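Home Stories Poems Serials About Submit
Search the archive... Go
7 min read

The Number 14

My sister got the house and I got the piano, and if you think that sounds fair you've never tried to get a piano up the stairs of a flat in Etden.

I should say I don't play. I had lessons for a term when I was nine and can still do the left hand of one song about a frog. My sister is the musical one (she'd tell you so herself, and has, at two weddings) but she was allergic to the idea of moving it, and the buyers wanted the front room clear by the end of February. So Mum's will said the piano was mine, in her own loopy handwriting, with the word "piano" underlined as if I might try to wriggle out of it.

The quote from the removal people was £305. That was for ground floor to ground floor. When I mentioned the stairs the man made a noise down the phone like a kettle just before it clicks off, and said he'd ring me back. He did not ring me back.

I was on the number 14 bus when I decided to do it myself. I do most of my deciding on the 14. It goes the long way round, past the old Grelteck works and the allotments, and there's a stretch by the canal where you lose your phone signal and have to sit there with your own thoughts like a Victorian. I thought: I have a cousin with a van. I have two neighbours who owe me for feeding their cat. How heavy can a piano be?

My cousin arrived on the Thursday in a van with no back seats and half a bag of cement in it. The neighbours came too, looking like people who wished they had a less needy cat. We stood round the piano in Mum's front room and all went quiet. It was smaller than I remembered, and uglier. There was a ring on the lid where she used to put her tea, though she'd have smacked our hands for doing the same.

"What's it worth, then?" my cousin said.

I told him I'd looked it up. A Jacobs upright in good nick could go for 3,000. One like ours, with a tea ring and three dead keys, you could hardly give away.

"So why are we doing this?"

I said mind the skirting board.

We got it down the hall on a blanket. We got it over the step with a plank and some language. Getting it into the van took all four of us and a passing postman, bless him, and when the doors finally shut I felt so pleased with myself that I cried a bit, and pretended it was the cement dust.

I asked the others to wait while I checked the upstairs one last time. I didn't need to check it. I just went from room to room touching the door handles. I ended up in the bathroom, where I ran the cold tap for no reason at all, the way she used to when she didn't want us to hear her on the phone to Dad.

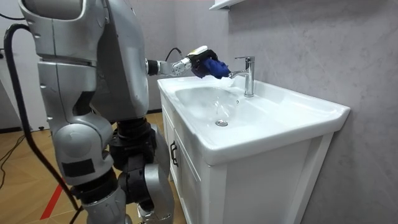 One hand out for the tap.

The water was still connected, I remember that. I let it run until my fingers hurt, and then my cousin leaned on his horn and I came down and locked up.

Now, the stairs. There are two flights and a bend at mine, and the bend is where it went wrong. We'd got it as far as the little landing outside the first-floor flat and it simply would not turn. We tried it upright, we tried it tipped. One neighbour had a theory about taking the feet off. The other had gone very pink. At some point it let out this long, low, groaning chord, all on its own, and the door of the first-floor flat opened.

I'd lived above that woman for six years and we had exchanged perhaps a dozen words, most of them about bins. She was in her dressing gown. She looked at the piano, wedged across her doorway, and she looked at me.

"Does it work?" she said.

"Mostly," I said. "Not the high bit."

She lifted the lid, moved my cousin's elbow out of the way, and played. Standing up, in her slippers, over the top of four sweating people. I don't know what the tune was. Mum would have known. It went up and up and then it reached the dead keys, and she sang the missing notes under her breath and came back down the other side.

It would have gone through her door quite easily. We all saw it at the same moment, I think. My cousin saw it first, because he'd been taking most of the weight.

So that's where it lives now, under my kitchen, more or less. She had a man over from Ukano to see to the high bit and he charged her £249, and she wouldn't take a penny from me towards it. She plays in the evenings, usually when I'm doing my tea. I've told my sister it's upstairs in my front room and looks lovely.

She's coming to stay at Easter. I haven't worked that part out yet.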